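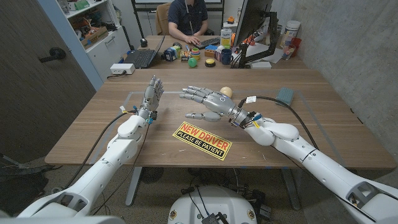
Pacing in the 500 m Run at the Torkby Schools Meet
Mervin Morin and Jae-hoon Bae

1. Purpose
The 500 m run is the longest event at the Torkby meet for our age group. Most runners start fast and slow down before the finish. We wanted to know if runners who kept an even pace finished with better times than runners who did not.

2. Method
Times were taken at the February meet on the Gillitz track. Each race was divided into 4 sections of 125 m, with a timer standing at the end of each section. All watches were started on the gun. Section times were found by subtraction and entered in a spreadsheet that evening.

A runner was classed as "even" if the slowest section was no more than 3 seconds slower than the fastest. All other runners were classed as "uneven." Runners who stopped or walked were left out.

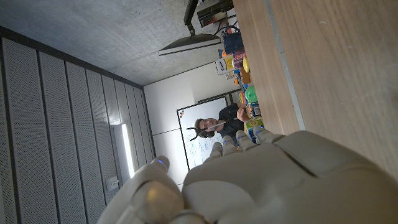
The first section includes the standing start, so it reads slightly slow for everyone. We did not correct for this.

3. Results
Even runners had the lower mean finish time in both the boys' and girls' races. Almost all uneven runners had their fastest time in section 2 and their slowest in section 4. The Fumolcombe team had the most even runners.

4. Sources of error
Watches were stopped by hand. The timer at the second mark had the sun behind the runners and reported trouble seeing the line. Wind on the back straight was not measured.

5. Further work
Repeat on a Tuesday practice with the same runners, asking each one to run once at an even pace and once at their normal pace.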